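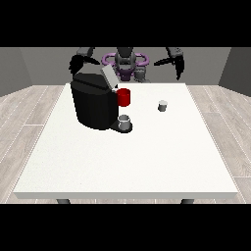 Posted by emcombe_facilities in Waste and Recycling, 9:40 am

Forums Members Calendar Search Log in

Workplace Services > Shared Premises > Waste and Recycling > Coffee capsules in tenant kitchens

Members are invited to comment on a proposed change to the handling of used coffee capsules at the Emcombe centre. Capsules are currently placed in the general waste bins of all seven tenant kitchens. From June, it is proposed that each kitchen be provided with a lidded collection tub, to be emptied by the cleaning contractor and consolidated in the loading dock for pickup by Retden. The minimum pickup is 300 capsules. Tenants would be asked not to place aluminium capsules in the commingled recycling bin, as our local sorting facility does not accept them at that size.

Comments from managers of comparable buildings would be appreciated, particularly with regard to odour and labelling.

dollitz_house_admin
We introduced a similar arrangement at Dollitz House last year and would support the proposal in principle. Our principal difficulty was mixed material. Tenants purchase their own capsules, and the tubs received aluminium, plastic and compostable types in the same week. Our collector declined two loads on that basis. I would recommend that the label state the accepted material in large type and that the collector's written acceptance criteria be obtained before any tubs are ordered.

On odour, the tubs should be emptied within 48 hours in the warmer months. Weekly emptying was not adequate for us.

kitchens_and_leases
I must respectfully disagree with the proposal. A building manager who supplies the tub assumes responsibility for a waste stream that belongs to the tenant. Our standard lease provides that consumables and their disposal are the tenant's concern, and we have found no reason to depart from it. The cleaning contractor will also seek a variation to the contract, and that cost will be passed to every tenant, including those who drink tea.

The more effective measure is to replace capsule machines with a plunger or a bean machine when the fit-out is renewed.

emcombe_facilities
Thank you both. The point regarding mixed material is well taken and will be raised with Retden. In response to kitchens_and_leases, the machines at Emcombe are tenant property and the centre is not in a position to direct their replacement. The contractor has quoted for the additional work and the amount is modest — it would be met from the existing waste budget.

gallegos_lane_ops
Gallegos Lane operates a middle course. Tubs are supplied on request only, and the requesting tenant signs a one-page undertaking to keep the contents sorted. Where a tub is contaminated on two occasions it is withdrawn. Participation is lower than it would be under a general rollout, but no load has been refused.

kitchens_and_leases
That arrangement would address my concern about cost, provided the undertaking also covers cleaning of the tub. My position on supplying tubs to every kitchen is unchanged.

dollitz_house_admin
Could gallegos_lane_ops advise whether the undertaking binds a subtenant? We have several on one floor, and the matter is unresolved in our own documents.

gallegos_lane_ops
It does not. Subtenants sign separately. I will post the wording once our leasing office has cleared it for circulation.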